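Trarneck 행진용 작은북 멜빵 세트

마을 축제나 기념 행진에서 북을 메고 오래 걸어 보신 분이라면 어깨가 먼저 지친다는 말에 고개를 끄덕이실 거예요. 저희가 행진용 멜빵을 따로 만들기 시작한 것도 지역 취주악단에서 오래 북을 치신 Ilona Fodor 선생님의 부탁 덕분이었습니다. 첫 견본을 메고 8월 한여름 퍼레이드를 끝까지 걸으신 뒤, 어깨끈은 더 넓게, 허리 쪽 고리는 조금 더 아래로 내려 달라고 꼼꼼히 적어 보내 주셨지요. 지금 판매하는 제품은 그 편지를 곁에 두고 고쳐 만든 두 번째 모델입니다.

무게는 820g이고, 어깨끈 길이는 18단계로 조절됩니다. 키가 한창 자라는 학생 단원부터 체격이 큰 어른까지 한 벌로 돌려 쓰실 수 있어서 학교 악대나 주민 악단에서 특히 반가워하세요. 등판 안쪽에는 통기성 안감을 댔고, 겉감은 짙은 남색과 흰색 두 가지입니다. 흰색은 단복과 맞춰 입으면 참 예쁘지만 아무래도 손이 더 가니, 비 오는 날 행진이 잦은 동네라면 남색을 권해 드리고 싶어요.

구성품
멜빵 본체 1개
북 연결 고리 2개
보관 주머니 1개
Skakano 북채 꽂이(선택 품목, 3,000원 추가)

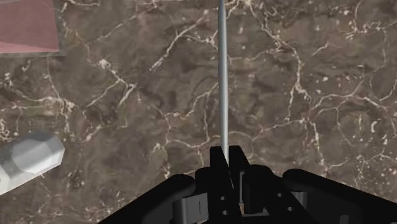

연결 고리는 Yazıcı 규격 작은북에 바로 맞습니다. 다른 규격의 북을 쓰신다면 주문하실 때 테두리 두께를 함께 적어 주세요. 맞는 고리로 바꿔서 보내 드리겠습니다. 세탁은 고리를 모두 뺀 다음 미지근한 물에 손으로 살살 하시고, 그늘에 널어 말리시면 됩니다. 건조기는 피해 주세요.

악단 이름을 등판에 수놓는 것도 가능합니다. 한 벌에 500원을 더 받고 있으며, 자수는 Hacer Akgül 님이 맡고 계셔서 행사가 몰리는 철에는 며칠 더 걸릴 수 있어요. 행진 날짜가 정해져 있으면 미리 알려 주시는 편이 서로 마음 편합니다. 단체 주문과 수선 문의는 Delali Laryea에게 남겨 주세요.

가격 및 구성 기준일: 2021년 11월 16일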